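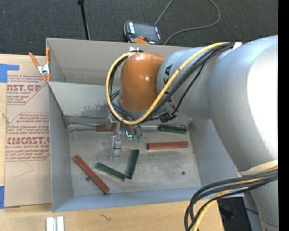

I have bought a new dish rack. I know. But I spent most of December thinking about it, so you can have 4800 characters or so of my thoughts and then we can all move on.

The old one was chrome wire and came with me from two apartments ago. It had those little plastic caps on the feet, and over the years they all went wherever socks go, so the bare ends left orange rust rings on the counter. I scrubbed them off with baking soda every couple of weeks and they came right back. Then one of the prongs snapped while I was putting a soup bowl in, and the bowl slid into the sink and took a wine glass with it. So that was it for the rack.

First thing I did was measure. We have 20 inches between the sink and the stove, but I didn't want to use all of it, as that's also where the coffee gets made and where the mail lands. I decided 16 inches was the limit. You would be amazed how many racks are 17 and a bit! I also wanted it to drain into the sink by itself, because the old one sat on a tray and I was forever finding a gray puddle in there with a pea in it.

I looked at three. The first was the Vislow, a two-tier thing that all the review pages seem to love. It's handsome, all matte black, and it holds a ridiculous amount. It also costs $164, which I said out loud in the store, a bit too loudly. And the top shelf sits right where our cabinet doors swing open, so I would have been paying all that money to never get at the cereal again.

The second was from Flilter and folds flat. I really wanted to like that one (we have a skinny gap beside the fridge that it would have gone in perfectly) and I did bring it home. It lasted four days. The slots are so shallow that dinner plates lean back and rest on each other, so they stay wet in the middle, and anything heavier than a mug makes the whole side bow out. It went back. The woman at the returns desk asked if there was anything wrong with it and I started explaining about the plates and she just typed "other."

So the one I have now is the Catacutan, the smaller size, in white. It was $40, and I had a coupon that I forgot to use, which still bothers me. Powder-coated steel, a plastic tray underneath with a spout that swivels, and a cutlery cup that hooks over either end.

I've had it five weeks and here's how it's going.

The spout is the best bit. You can point it out of the short side or the long side, so it works with our sink even though the rack has to sit at an angle to miss the outlet. The tray has a slope to it, a proper one, and the water goes where it's supposed to. I've lifted the rack every few days to check and there's been nothing under it except one time, when I had put the spout back in upside down after cleaning it. My fault.

Plates stand up nicely. The slots are deep enough for our big dinner plates and close enough together that side plates don't flop over. Bowls are less good. The deep cereal ones want to roll forward, so I've started putting them along the front edge, tipped over the mugs, and that seems fine. Kheri Tanui, who I share a kitchen and a dishwashing rota with, puts them in upside down wherever there's a space and they come out with a little pool in the foot. We've talked about it. We'll talk about it again.

The cutlery cup is too small. It has two sections and one of them is so narrow that a serving spoon gets wedged, and if you pull on it the whole cup comes off the rack and throws forks at you. I have ended up using an old jam jar for the big spoons and spatulas, which I stand next to the rack, which rather eats into my precious counter space. I did look to see if they sell a bigger cup on its own. They sell a wine glass holder and a knife block. No cup.

Cleaning is easy enough. Everything comes apart, and the tray fits in the sink if you go in diagonally. I give it a going-over with dish soap and an old toothbrush, and then some white vinegar around the spout, where our water leaves a chalky line. White was maybe a silly color for people who drink as much tea as we do. There's already a faint brown tinge in one corner of the tray, but the vinegar gets most of it.

The feet are rubber and they're screwed on! I can't tell you how happy that makes me. They don't slide when you drop a pan in, and I haven't seen a single ring on the counter.

A couple of you asked after my last kitchen post whether I ever replaced the sponge holder from Vurkside – the one with the suction cup that fell in the washing up every night. I took the suction cup off and it sits on the windowsill now with a plant cutting in it. The sponge lives on the back corner of the new rack, balanced on the rim. It falls off a little less.

Next up is the drawer with all the lids in it. I opened it this morning, moved a colander, and closed it again.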